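FAQ – Keramik aus der Werkstatt Zunska: Pflege, Versand, Reklamation

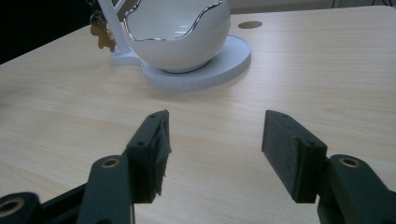 Weiße Schale in Eierschalenform mit silberner Randlinie

Stand September. Wird laufend ergänzt, bitte erst hier schauen, dann mailen.

Darf das Geschirr in die Spülmaschine?
Alles ohne Metallrand: ja. Schongang, nicht stapeln. Alles mit Gold- oder Silberrand: nein, bitte von Hand. Lauwarm, weicher Schwamm, kein Scheuermittel. Der Rand wird sonst matt und das lässt sich nicht nachpolieren.

Mikrowelle?
Ohne Metallrand kein Problem. Mit Metallrand nie, auch nicht kurz. Funkt.

Und Backofen?
Nur die Serie Siden. Die kalt reinstellen und mit aufheizen lassen. Alle anderen Serien sind nicht für den Ofen gemacht, auch wenn manche Kunden schreiben, es ginge.

Sind die Glasuren lebensmittelecht?
Innen ja, bei allen Serien. Deko-Objekte aus der Reihe Cullutell sind unten unglasiert und nehmen Feuchtigkeit auf, also Untersetzer drunter. Für Essig, Salatdressing usw. über Nacht bitte was anderes nehmen.

Meine Schale hat feine Haarlinien in der Glasur. Defekt?
Craquelé. Bei der Serie Bite gewollt, bei den anderen nicht. Wenn es bei Siden auftritt: Foto schicken, wir tauschen.

Graue Striche auf dem Tellerboden, geht das weg?
Besteckabrieb. Etwas Natron mit Wasser anrühren, sanft reiben, abspülen. Nicht am Metallrand!

Wie lange dauert der Versand?
Lagerware geht in 2 Werktagen raus. Auf Bestellung gefertigte Stücke 7 Wochen, vor Weihnachten auch mal länger. Zwei Brände plus Trocknung, schneller gehts nicht.

Was kostet der Versand?
Steht im Warenkorb. Ab 300 Euro frei, nur innerhalb Deutschlands. Österreich und Schweiz auf Anfrage, Zoll zahlt der Empfänger.

Paket kam mit Scherben an, was tun?
Karton und Füllmaterial aufheben, alles fotografieren, auch den Karton von außen. Dann Mail mit Bestellnummer innerhalb von 7 Tagen. Bitte nichts zurückschicken ohne Absprache. Ersatz kommt, sobald das Stück da ist, sonst Geld zurück.

Kann ich umtauschen wenn die Farbe nicht passt?
Ja, unbenutzt und in der Orginalverpackung. Rücksendung auf eigene Kosten. Einzelanfertigungen mit Namen oder Datum sind ausgeschlossen. Farben fallen je nach Brand etwas anders aus, Nachkäufe also nie ganz identisch.

Gibt es Ersatzdeckel?
Für die Dosen Nr. 526 ja, einzeln im Shop. Für ältere Modelle nur auf Anfrage, Durchmesser bitte innen messen und gleich mit angeben.

Gutschein abgelaufen?
Schreiben, meistens verlängern wir. Barauszahlung nicht möglich.

Bietet ihr Kurse an?
Im Moment nicht. Neue Termine stehen dann auf der Startseite, Warteliste führen wir keine mehr.

Werksverkauf?
Ja, nach Anmeldung per Mail. Zweite Wahl nur vor Ort, wird nicht verschickt und nicht zurückgenomen. Karte geht, Parkplätze im Hof.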